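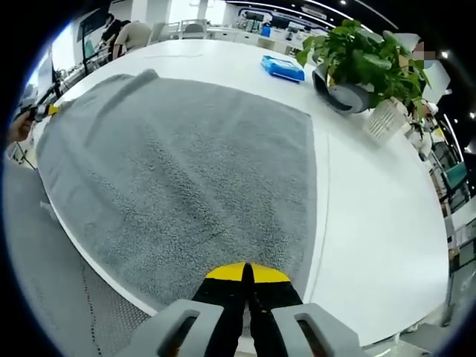
욕실 타일 줄눈, 봄이 가기 전에 한 번 손보세요

안녕하세요, Bronar 살림 소식지 5월호입니다. 지난 호에서 창틀 청소 이야기를 길게 썼더니 욕실 줄눈은 어떻게 하느냐는 편지가 꽤 왔어요. 답장을 한 통씩 쓰다가 말이 자꾸 길어져서, 아예 이번 호 한 꼭지를 여기에 쓰기로 했습니다. 차 한 잔 옆에 두고 천천히 읽어 주세요.

줄눈은 타일 사이를 메운 시멘트질 재료라서 겉보기보다 물을 잘 먹습니다. 타일은 멀쩡한데 욕실이 어쩐지 칙칙해 보인다면 대개 줄눈에 비누 찌꺼기와 물때가 앉은 거예요. 저도 예전 집에서는 무조건 센 락스부터 찾았는데, 요즘은 순서를 바꿨습니다. 먼저 미지근한 물을 뿌려 잠시 불리고, 중성세제를 묻힌 부드러운 솔로 줄눈 방향을 따라 문지릅니다. 철솔은 쓰지 마세요. 줄눈 표면이 긁혀서 다음번에는 때가 더 깊이 앉거든요.

그래도 남는 얼룩에는 산소계 표백제를 물에 개어 바르고 제품 설명서에 적힌 시간만큼 두었다가 헹굽니다. 식초는 많이들 권하시지만 시멘트 줄눈을 조금씩 삭게 하고, 대리석이라면 표면까지 상할 수 있어요. 염소계 락스와 식초를 섞는 일은 절대로 없어야 합니다. 해로운 가스가 나옵니다. 창을 열고 환풍기를 돌리고 고무장갑도 꼭 끼시고요.

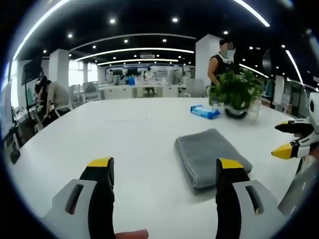 헹군 다음이 더 중요하다는 말씀도 드리고 싶어요. 물기를 그대로 두면 애써 닦은 보람이 금방 사라집니다. 저희 집은 마지막에 씻은 사람이 물기 제거기로 벽을 위에서 아래로 쓱 훑고 나오는데, 2분이면 끝나요. 처음에는 식구들이 귀찮다고 투덜거리더니 이제는 저보다 잘합니다(가끔은 제가 잊어버려서 혼나기도 하고요!). 욕실 문은 조금 열어 두시고, 샴푸 통 바닥에 고인 물도 생각날 때마다 비워 주세요.

줄눈이 부스러지거나 군데군데 빠졌다면 청소로는 해결되지 않습니다. 그럴 때는 헐거운 부분을 긁어내고 가루를 말끔히 털어 낸 뒤 보수용 줄눈재를 채워야 해요. Rokel 매장에 들르시면 작은 통에 든 줄눈재와 고무 헤라를 함께 담은 꾸러미가 있는데, 소식지 독자께는 다음 달까지 할인해 드린다고 합니다. 색은 마르면서 옅어지니 눈에 안 띄는 구석에 먼저 발라 보시길 권합니다. 욕조와 벽이 만나는 모서리는 줄눈재 말고 욕실용 실리콘으로 마감하세요.
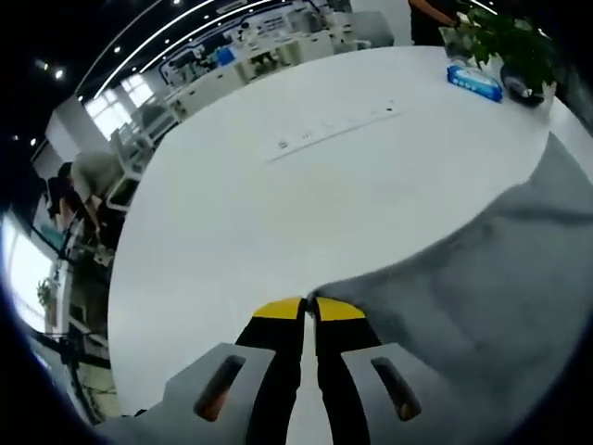
줄눈 코팅제는 얼마나 자주 발라야 하나요?

제품마다 다르지만, 물방울을 떨어뜨려 보면 쉽게 가늠할 수 있습니다. 방울이 동그랗게 맺혀 있으면 그대로 두셔도 되고, 금세 스며들어 줄눈 색이 진해지면 다시 바를 때가 된 겁니다. 바르기 전에는 줄눈을 깨끗이 닦고 속까지 바싹 말려 주세요.

다음 호에는 주방 후드 기름때 이야기를 싣겠습니다. 댁에서 쓰시는 방법이 있으면 편지 보내 주세요. 지난번 창틀 편에는 편지가 62통이나 와서 정말 반갑게 읽었답니다.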